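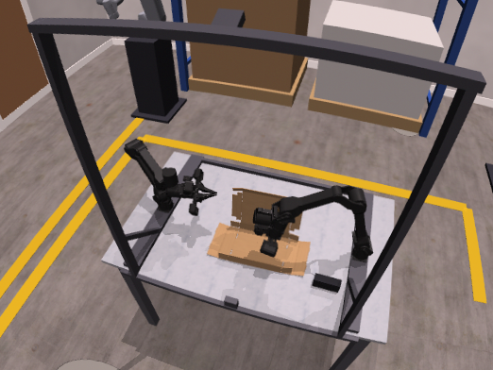

Fig. 3. Work table with a white, grey-veined top and rails along the edges.

3. Cleaning and sealing the top

This section covers veined tops, both real stone and the many things sold to look like it. It was revised on August 5, 2020 after we tried the care advice printed by several sealer makers and found that a fair amount of it did very little.

3.1 Find out what you have

The word "marble" on a delivery note is weak evidence. Shops use it for stone, for resin and for printed board. Check before you buy any sealer.

1. Look at a cut edge or the underside. Veins that stop dead at the surface suggest a printed or coated top.
2. Put one drop of plain water on a clean, hidden spot and leave it for 50 minutes.
3. Wipe it off. A darker patch that fades slowly means the top takes in water and may be worth sealing.
4. If there is no mark, go to 3.2 and skip 3.3.

Note: Many guides tell you to test with lemon juice or vinegar. We don't. On real marble it leaves a dull spot for good, and all you have learnt is that acid harms marble.

3.2 Daily cleaning

1. Brush off grit with a soft brush. Work it out of the corners next to the rails first, where it collects.
2. Wipe with warm water and a small drop of washing-up liquid.
3. Wipe again with clean water.
4. Dry with a cotton cloth.

You will be offered "stone-safe" sprays for this job. Zuzana Havlíček tried two of them beside washing-up liquid on the Irkico sample slabs and could not tell the halves apart. Buy a spray if you like the smell.

CAUTION: Do not use scouring powder, bleach or descaler. Do not mix cleaning products.

3.3 Sealing

Sealer slows stains down. It does not stop them, whatever the tin says, and it gives no protection against scratches or acid. The Cudidum leaflet claims 98 per cent stain resistance without saying which stains, on which stone, or for how long. Treat that as decoration.

1. Clean the top as in 3.2 and leave it overnight.
2. Mask the rails with low-tack tape.
3. Open the windows and put on gloves.
4. Pour a little sealer on a lint-free cloth and spread it thinly over an area you can reach without leaning.
5. Wait for the time given on the tin, then wipe off all that is left on the surface.
6. Move to the next area and overlap slightly.
7. Remove the tape before the sealer sets along its edge.
8. Keep the top dry for a full day.

Note: A second coat is often advised, usually by the people who sell the first. Repeat the water drop test once the top has had its day to dry. If it leaves no mark, stop there.

CAUTION: Sealer left to dry on the surface turns into a sticky haze. Removing it takes far longer than wiping it off would have.

3.4 When to seal again

Ignore fixed timetables. The old Brorkau manual said every June, and we have found no reason for it beyond someone liking June. Use the water drop test and go by the result.

3.5 Stains and rings

Paste kits are slow and work on some oil stains. We have had no luck with them on rust. Dull rings on marble are usually damage to the polish, so no cleaner will lift them, and Normunds Ozoliņš has a drawer of half-used tubes that bears this out. For those, ask a stone polisher for a price, and ask to see a test patch before you agree to the whole top.

Ljungberg tops with a factory coating should not be polished or sealed at all. Go to section 4.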